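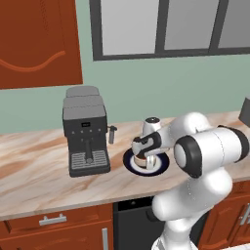
Samstag, 22. April 2023

Schnell runtergeschrieben, bevor ich alles wieder vergesse. Die Kaffeeszene läuft wieder. Zwei Abende hat mich das gekostet und am Ende waren es drei Zeilen in der Konfiguration. Drei!

Für alle, die im Dezember nicht mitgelesen haben: Faltevero ist mein Küchenprojekt in der Simulation. Arm, Parallelgreifer, Espressomaschine, Tasse auf Untertasse. Aufgabe: Tasse greifen, anheben, woanders abstellen, fertig. Klingt nach nix. War bis zum letzten Update auch nix, danach ist mir die Tasse bei fast jedem Durchlauf aus den Fingern gerutscht oder gleich quer über den Marmor geschossen.

Was ich zuerst probiert habe (falsch):

Greifkraft hoch. Immer mein erster Reflex, immer schlecht. Tasse fängt an zu zittern, dann ploppt sie weg wie ein Stück Seife. Wieder runter. Dann rutscht sie. Dazwischen gab es keinen Wert, der beides konnte, und da hätte ich eigentlich schon merken müssen, dass es nicht an der Kraft liegt.

Dann Reibung. Fingerflächen und Tasse beide neu gesetzt. Etwas besser, aber nur mit Werten, die kein Mensch in echt je messen wird. Wollte ich so nicht stehen lassen.

Yvonne Catterall hat mir dann im Forum geschrieben, ich soll mir doch mal die Kollisionskörper anzeigen lassen. Hätte ich selber drauf kommen können. Also Darstellung umgeschaltet und da war es: Das Update hatte die Tasse beim Import neu gerechnet, als konvexe Hülle. Sprich Tasse plus Henkel ein einziger zugespachtelter Klotz. Der rechte Finger geht bei mir direkt neben dem Henkel runter, also genau da, wo die Hülle jetzt eine schräge Fläche hatte. Der Finger hat auf dieser Schräge aufgesetzt und die Tasse beim Schließen weggedrückt. Sieht man in der normalen Ansicht null, da steht alles perfekt.

Lösung: Tasse zerlegen lassen statt Hülle, Henkel als eigenes Teil, Untertasse gleich mit. Die Untertasse war nämlich auch eine volle Scheibe ohne Mulde, die Tasse stand also minimal zu hoch. Erklärt, warum sie am Anfang von jedem Durchlauf so einen kleinen Hüpfer gemacht hat. Den hatte ich monatelang ignoriert, naja.

Wo ich schon mal dran war, Wartung am Rest:

Greifer neu kalibriert. Der linke Finger kam einen Tick früher an als der rechte und hat die Tasse zur Seite geschoben. Beide hängen jetzt an einem gemeinsamen Sollwert, vorher waren das zwei getrennte Regler, Altlast aus dem allerersten Aufbau. Öffnungsweite vor dem Anfahren steht auf 70 Prozent. Ganz auf war mir zu knapp neben dem weißen Behälter mit dem dunklen Deckel, der direkt hinter der Tasse steht. Den will ich da aber lassen, ohne was im Weg ist es ja witzlos.

Anfahrt geändert. Der Arm kommt von vorne über die Arbeitsplatte und biegt sich dann nach unten, das bleibt. Aber der letzte Punkt liegt jetzt senkrecht über der Tasse, von da geht es gerade runter. Vorher kam er leicht schräg rein und hat ab und zu die Dampflanze der Espressomaschine mitgenommen. Die hängt rechts am Gehäuse, also genau auf der falschen Seite. Hab kurz überlegt, die Maschine einfach zu drehen — wäre gemogelt.

Gelenkdämpfung vom letzten Glied etwas hoch. Bauchgefühl. Kein Messwert, fragt nicht.

Kontakttoleranz zurück auf den alten Wert, die hatte das Update auch gleich mitverstellt. Steht sogar in den Änderungsnotizen, ganz unten. Wer liest denn die ganz unten.

Danach über Nacht laufen lassen. 197 Durchläufe, Startposition der Tasse jedes mal leicht verschoben. Zwei Fehlschläge. Beim einen lag der Startpunkt so dicht am Behälter, dass der Finger gar nicht dazwischen konnte, das geht auf meine Kappe, der Bereich für die Zufallspositionen ist zu groß. Beim anderen weiss ich es nicht. Log ist da, Aufzeichnung hab ich aus Versehen überschrieben. Ärgerlich, ausgerechnet die.

Vor der Reparatur hatte ich übrigens nach 61 Durchläufen abgebrochen, weil ich es nicht mehr mit ansehen konnte. Also kein sauberer Vergleich. Weiss ich selber.

Noch offen:

Henkelposition. Steht im Moment immer nach vorne. Sobald ich die Tasse drehe, passt der Griff nicht mehr und der Finger landet auf dem Henkel. Dafür brauche ich eine Griffauswahl, da hab ich noch nicht mal angefangen.

Knöpfe an der Espressomaschine. Sind vier Stück, alle bisher reine Deko. Irgendwann soll der Arm da draufdrücken können, dafür müssen die erstmal eigene Gelenke kriegen.

Sicherung! Ich hab jetzt vor jedem Update eine Kopie vom Szenenordner, heisst Stunileck, liegt auf der externen Platte. Hätte ich im Dezember schon machen sollen, steht sogar auf meiner Liste von damals.

Die geänderte Konfiguration lad ich morgen hoch, muss vorher noch meine peinlichen Kommentare rauslöschen. Wer die alte Version benutzt und auch hüpfende Tassen hat: Kollisionskörper anzeigen lassen, dann erst an der Kraft drehen. So, Bett.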